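**Re: [norndale-talk] Switching the town newsletter to email only**

I read the proposal twice and I still don't see where the savings come from.
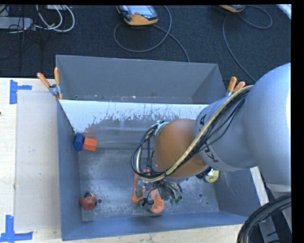

The print run is 300 copies. The proposal says dropping it will save us $2000 a year, but that figure includes the layout work, and somebody still has to lay out the email version. Take that out and I doubt we'd save half. I'd like to see the printer's bill before anyone votes.

> On the last count we had 183 addresses signed up for the email
> edition, and it's growing all the time. Hiltley dropped paper
> two years ago and their readership went up. I don't think
> anyone would miss the printed one after a month or so.

Went up according to what? If Hiltley is counting emails sent, that tells me how many addresses they have. My own address is on their list. I signed up for a road closure notice once and haven't opened one since.

The 183 bothers me too. Are those all people who live in Norndale? I know of at least two on the list who moved away, and my household is on there twice.

As for nobody missing it, the paper copies at the library are gone within the week every time I look. Maybe people take them to line the birdcage, I don't know, but neither does whoever wrote the proposal. Put a slip in the October issue and ask. It costs next to nothing and we'd have something to go on.

If the answer comes back that hardly anyone wants paper, fine, I'll vote for it. I'd still want a few copies kept for the library shelf and the clinic on Cárdenas Street.

Could whoever has the printer's bill please post it here?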